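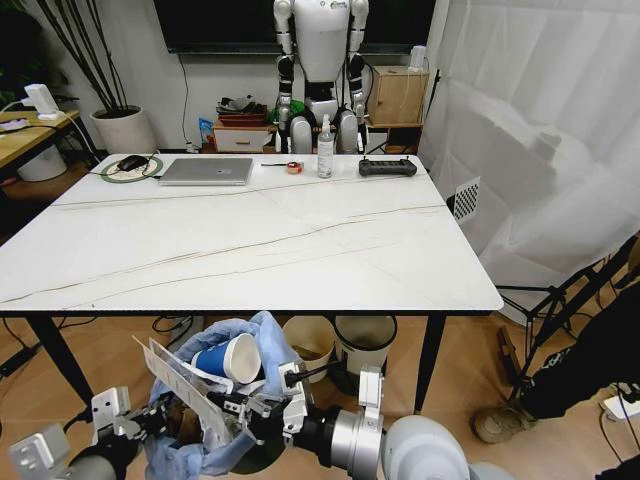 Slide 1. Cleaning agents and sealed stone, Dindale workshop. Marble is calcium carbonate, and acid dissolves it. Vinegar, lemon and most bathroom descalers leave a dull etch mark that no sealer prevents. Many tops sold today only carry the pattern, like a glossy white one with two long brown veins, and a vein tells you little about the material. Test a hidden spot before choosing a cleaner.

Slide 2. Stain versus etch. A stain is foreign matter in the pores. An etch is damage to the surface itself. Poultice for the first, repolish for the second. Pause for the Janjua samples — pass both trays.

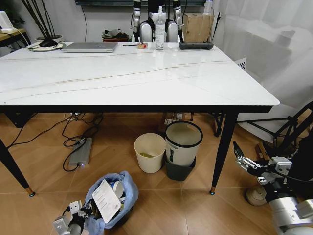
Marble-patterned top with a black edge band.

Slide 3. Dwell time. Neutral cleaner, 10 minutes on the Cumeo panels, then a clean water rinse. Nazanin Hassanpour repeated the run at 4 minutes and found almost 8 percent more residue.

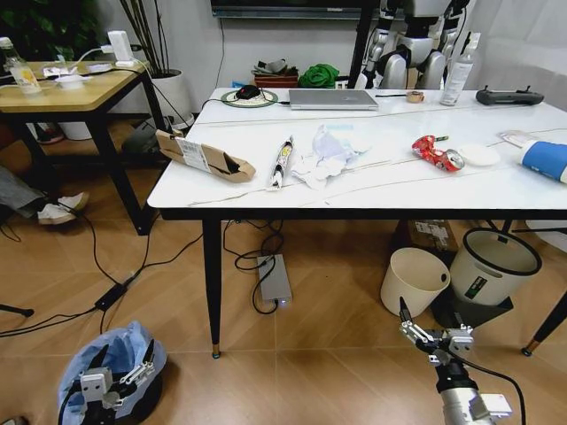
Does sealing make stone stain-proof?
Sealer slows absorption and gives you time to wipe. Oil left overnight will still get in.

Slide 4. Reapplication. Use the water drop test. If the stone darkens under the drop, reseal. Skip the calendar schedules on supplier leaflets.
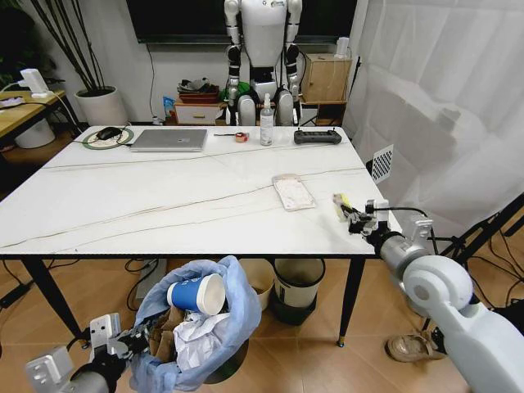 Polished faces take up less sealer than honed ones, so buff off the excess before it hazes. Firouzeh Ansari has the Bralleo data, 1088 readings, next update in December. Go to questions.

Filed under: Surfaces & Finishes, Talks
8 shares | 4 comments
Contact | Back to top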